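4.2 Open-day demonstration

The handheld collection setup was shown to outside visitors during the Planach open day in July. Demonstrations ran in the upstairs work area, in blocks of 16 minutes, with a short changeover between groups. Each block used one task from the Kingi tabletop set. Visitors were told the goal of the task but not the order of the steps, and they could ask the operator to repeat an episode.

Plate handling was the task requested most often. An operator works with a gripper in each hand and moves the plates on the table into the layout called for by the episode. Plates are harder for the Andia grippers than the blocks used in Section 4.1: the rim is thin, the well sits close to the tabletop, and a small error in finger height leads to a push instead of a grasp. Marker cubes fixed to the grippers provide the pose reference. Figure 3 shows the two grippers at the plates, with the left fingers near the rim of the larger one.
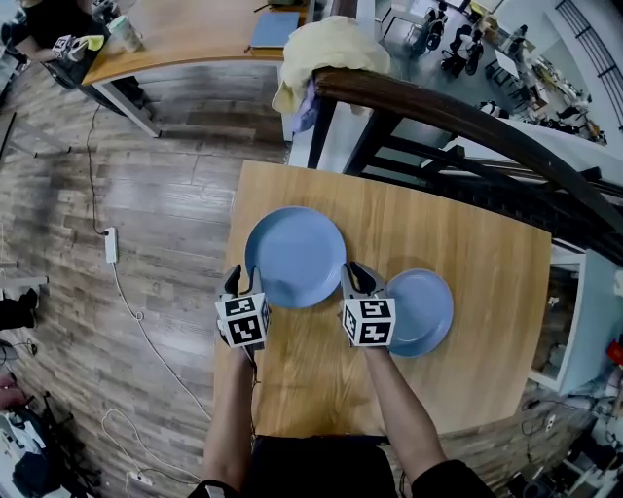 Figure 3. Plate task, operator's view. Both grippers carry a cube with black-and-white fiducial markers.

4.3 Episodes recorded during the visit

We kept all episodes from the open day, a total of 1,077, and processed them with the same Nudura pipeline as the regular sessions. Almost 800 passed the tracking check without manual correction. Most of the remainder failed when one cube blocked the view of the other for more than 2 seconds, usually while both hands were working on the same plate. Episodes interrupted by a visitor's question were cut at the last completed grasp and flagged. They are left out of the training split used in Section 5 but are included in the tracking results, where the interruption has no effect on the measured pose error.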